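Category: Student Projects / Materials and Everyday Design

The Cup Shelf: What We Learned From a Week of Lids
Project report by Filipa Fonseca and Krum Golob

We started this project with one complaint. Krum's travel cup leaked in his backpack and took out a whole notebook of statistics homework, and by lunch we had a topic! Our course asks every pair to pick an everyday object and study how people use it, and we wanted to know why so many students own a reusable cup and still walk into class with a paper one.

Our study spot was the coffee counter at Mindolness, the student lounge on the ground floor of the Plukavska building. It has a kettle, a sink, a machine that takes its time, and a shelf where people leave their cups between classes. Lurdes Cunha, who teaches the course, let us put up a short survey next to the shelf and keep it there until the end of the week. We got 40 answers, far more than we were hoping for. People have opinions on lids.

What we asked

The survey had 3 questions. Do you own a reusable cup? Did you use it today? If you didn't, what stopped you? We left a big blank space under the last one and are very glad we did, because that is where all the good material came from.

We also borrowed cups from classmates and tested them at home. The test was simple: fill with water to the line, close the lid, lay the cup on its side on a paper towel, wait 16 minutes, look at the towel. Then we washed each lid by hand and wrote down which parts a normal sponge couldn't reach. Krum did most of the washing. I did most of the timing, which he has mentioned.

What people told us

Most of the people who answered own a reusable cup, and fewer than half of those had it with them. We expected leaking to be the top reason. It came second! The top one was cleaning. One person wrote, "I forgot it in my bag over a long weekend and I'm scared to open it." Another wrote that they wash the cup every day and the lid "when I remember it's a separate thing."

That second answer changed the project for us. We had been thinking of the lid as the top of the cup, and after reading it we started to treat it as its own object with its own problems. It gets put down separately, lost separately and bought again separately. Catarina Ramalho, our partner from the parallel group, owns two lids and no cup, and she was kind enough to lend us both.

What the tests showed

The screw-on lids did best on the towel and worst at the sink. The thread collects everything, and a sponge slides right over it. The press-on lids were the other way around, quick to wipe but happy to drip. Our favorite was a lid that came apart into a few pieces with no tools. Its owner had never taken it apart and didn't know she could. What came out was not pretty, but it was very useful data.

We made our own sketch for a lid, which we call the Kollden. It has a wide opening with rounded corners and one loose part in place of several. Eduardo Teixeira helped us print a first version in the workshop. It holds water standing up. On its side, it does not, and we'll come back to that in October when the printer is free again.

What we would do differently

We'd ask about dishwashers, for a start. We forgot completely, and several people wrote about them in the margins. We'd also run the towel test with a hot drink, as heat must change how the seal sits. And we would leave the survey up for two weeks, one of them during exams, when the shelf looks very different.

Related
- Why We Mapped Every Outlet in the Library
- Esteves Reading Lamp: A Repair Diary
- Sorting the Lost and Found by Color

Comments

Catarina: Can I have my lids back now?

Eduardo: Bring the Kollden file in early and I'll try it with thicker walls. Great work, you two!

Lurdes C.: Good report. Please add one paragraph on the shape of the sip opening before you hand in the final version.

Filipa: Added below!

The sip opening turned out to be the part we most enjoyed looking at. Its shape decides how you hold the cup, how fast you drink and how much trouble you have at the sink. On the black travel-cup lid the opening is long and curves along one side, with a small glossy brown tab at the end of it, and the middle of the lid drops into a well inside a thick outer ring. We love how it looks, but a curve like that and a sunken center are both places we'd want a thin brush for, so the Kollden will keep its short, wide opening and a flat top.

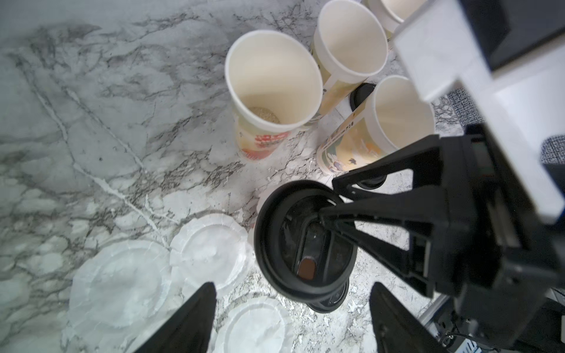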